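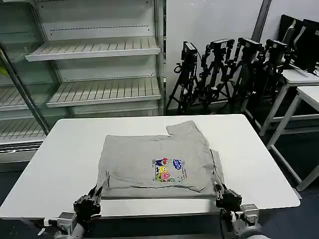 Tamsin Maihi started with laundry because she hates doing it. "I had four clean T-shirts on a chair for a week," she says, "and I thought, right, that's the project."

She and Keith Ellery have been building Kolico in a shared workshop since March. It has two arms, black hands with jointed fingers, and a habit of stopping dead whenever a cable works loose. Ellery does the wiring and most of the swearing. The bill so far is £1120, nearly all of it second-hand parts, and he's delighted with every one of them.

"People ask why we don't just buy something," he says. "But I wouldn't know how it worked! I know every bolt in this."

Folding is Maihi's department. Sleeves are the worst — they slide, they bunch, they hide under the body of the shirt. She reckons a decent fold takes about 60 seconds on a good evening, and she'll happily stand there for all of them. "The first time it got a hem lined up I rang my mum."

Lately they've been trying small, light things as well, which need a completely different touch. A shirt forgives you if you grab too much of it. A scrap of something crumpled doesn't.

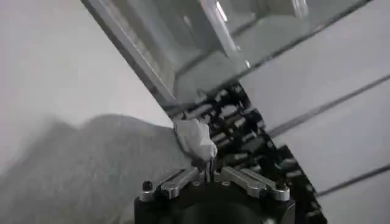 *A small white crumpled piece at the gripper tip, beside a clear plastic container.*

Ellery wants to rewrite the grip settings next, and Maihi wants to try socks. They were still arguing when I left. "Pairs," she called after me. "Think about it — pairs!"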